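Home Explore Notifications Messages Profile

Maribel Restrepo
Sunday is tablecloth day at our place. Pink and white check on the table this week.
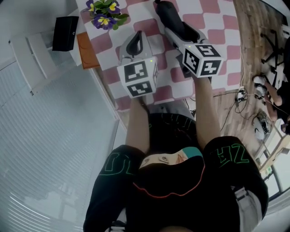 Got it at the Sasta market for 800, plus 92 for the clips. Kianoush says I overpaid.

The big squares hide crumbs much better than the plain blue one did. I shake it out the back door after lunch and it goes in the wash that night.

Cold water, no dryer. The last one shrank and stopped covering the ends.

Still looking for napkins to go with it. Plain white is fine. If anyone in Miltach has a spare set, message me.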